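How to start walking in the mornings when you are not a morning person

Last updated 12th July

Every June I announce to my household that I am going to become somebody who walks before breakfast. I have announced it with such regularity that they now carry on buttering while I speak. Last year it stuck, to the surprise of everyone including my knees, and several of you have written in asking how. So I have put the method down in order. It is not glamorous. Most of it happens the night before.

What you need

A pair of shoes you have already worn for a full day. An alarm. A front door. You can spend a great deal of money beyond this point and I have done so, but none of it walked for me.

Step 1. Pick a route so dull you can do it half asleep

My mistake in previous years was ambition. I live on the edge of Plavden, and I decided the thing to do was the hill path to Dalcombe, with its views. The hill path to Dalcombe also has a bull, two stiles and a stretch of what the council calls seasonal surface water. I managed it once.

My present route goes down Iyer Street, past the closed bank, round the bowling green and home. It takes 20 minutes. There is no view to speak of unless you are fond of bowling. Choose yours the same way: pavement, street lamps, no decisions. If you have to think about where to turn at six in the morning, you will turn back to bed.

Step 2. Walk it once in the afternoon

Do this when you are awake and in a good mood. Find out where the kerb is broken and which garden has the dog. Time it. Don't skip this because it seems silly - I did, and met the dog.

Step 3. Put everything out before you go to bed

Clothes on a chair, in the order you put them on. Shoes by the door with the laces undone. Keys in the left shoe. A glass of water by the sink. I used to think people who laid out their clothes were showing off. Then I spent a morning looking for a second sock in the dark, found it, and discovered that by then it was time for work.

If you wear a fitness watch, charge it somewhere other than beside the bed. Mine is a Drokton, bought in a sale, and it tells me I slept badly before I've had the chance to form a view.

Step 4. Move the alarm

Across the room is the usual advice and it's good advice. Mine is in the hall, next to the shoes. By the time I've got there to shut it up I am practically outside.

Set it 2 minutes before you need to be up. A half-hour margin is an invitation to lie there composing excuses, and I am a gifted composer.

Step 5. Do the first week badly on purpose

For the first seven mornings you only have to reach the end of your road and come back. Go further if you like, but it doesn't count for extra and you can't save it up. What you're practising is getting out of the door.

My neighbour Gülizar Gökçe joined me for this part. She walked the first three mornings in her dressing gown with a coat over it, and has since done more mornings than I have, so I've stopped making remarks about the dressing gown.

Step 6. Go to the full route in week two

Same time, same direction. Walk at a pace where you could talk to someone, should you meet anyone you can face talking to. If your shins complain, slow down. If your chest does, stop, and see your doctor before carrying on. The same goes if you've been ill or haven't exercised for years: have the conversation first.

Step 7. Decide now what you'll do when it rains

I have a rule. Drizzle, I go. Proper rain, I go to the end of the road and back. Thunder, I have toast. Write your own rule on a bit of paper and stick it on the inside of the door, in the handwriting of someone who means it.

Step 8. Keep a very plain record

A tick on the kitchen calendar will do. I tried a phone app which awarded me 400 points for signing up and another 666 for telling it my birthday, at which stage I was apparently ahead of most of the county without having stood up. I deleted it.

Ticks have one further use. When you miss a morning there's a gap, and you'll want to get a tick in the very next square. Missing one is ordinary life. I've missed plenty, and one entire week when the boiler went.

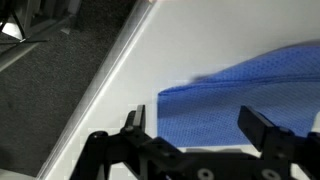
Should I eat before I go out?

For a short walk, most people are fine with a glass of water and breakfast afterwards. If you feel light-headed, have half a banana first. Anyone on medication for diabetes should ask their nurse or pharmacist what suits them.

Can I do it in the evening instead?

By all means. The steps are the same, except that the shoes go by the door before you sit down. Once I have sat down in the evening I am, for practical purposes, furniture.

How long before it gets easier?

For me, the third week. I woke before the alarm, lay there feeling quite indignant, and then got up and went.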